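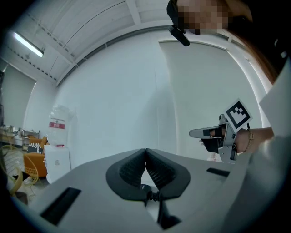 ### 4.2 Earth fault loop measurements

Loop impedance was measured at the furthest socket outlet of each final circuit, with the main switch closed and all fixed loads isolated. The Drondbridge sample comprised 324 circuits, of which 11 were excluded for want of a reliable earth reference at the consumer unit. Readings were taken with a Plidano two-lead tester in its low-current mode, so that residual current devices would stay closed during the test.

Low-current readings drift when other loads on the same phase are switching. Each value reported is therefore the median of repeated readings, corrected to conductor operating temperature by the Wijesinghe factor (Section 3.1). No correction was made for lead resistance beyond the nulling step.

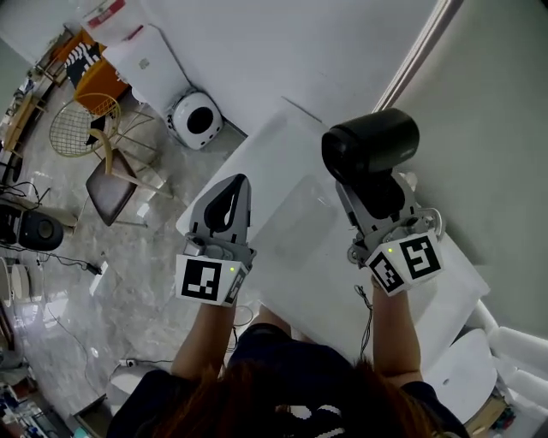
**Figure 3.** Two hand-held grippers over a white table, the right-hand one closed on a black cylindrical object.

Corrected values were compared with the limit for the protective device fitted. Circuits extended after first installation gave higher values than unaltered ones, and the spread was widest where spurs had been taken from a ring at more than one point. The Eline model, which assumes a uniform conductor size, underestimated impedance in these circuits by up to 175 milliohms. Its error in unaltered radial circuits was within the resolution of the tester.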